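Keeping the teardown cell in tolerance

The teardown cell at Trovasitz opens retired desktop computers and takes out the parts worth keeping. Chrysoula Christodoulou has looked after it for 2 years. Most of her hours go to the gripper.

"The arm needs very little," she said. "Grease, a brake test, a backup of the program. The fingers are what drift."

The fingers are parallel and bolt to a carrier made by Jelínek. Christodoulou checks bolt torque at the start of every shift and closes the gripper on a 30 mm gauge block. If the controller reports a different width, she zeros the drive and repeats the test before loading a case.

Finger alignment is checked separately. A steel pin in the fixture serves as the reference, and the arm touches it from two sides. "If both readings move the same way, the fixture has shifted. If they move apart, I look for a bent finger."

The last bent one was in March, at cycle 776 after a finger change. The program had closed on a drive whose data cable was still attached, and the force limit was set too high. Capucine Pichon, who writes the motion programs for the integrator, Solness, lowered the limit to 33 newtons for any move inside a chassis. 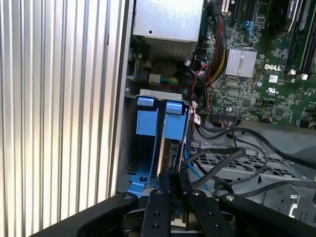

Pichon also changed the approach. The fingers now enter slowly, stop short of the part and wait for a new position estimate from the wrist camera. "Cables are the problem," she said. "The sheet metal is where the drawing says it is. A cable is wherever the last technician left it."

The camera window is wiped at each break. Christodoulou uses a dry lens cloth, having found that the solvent supplied with the Hitov cleaning kit left a film. She recalibrates only when the window or the carrier has been off.

Spare fingers are stored in matched pairs, with the offsets written on the bag. "Never mix pairs," she said. "You will spend the afternoon chasing it."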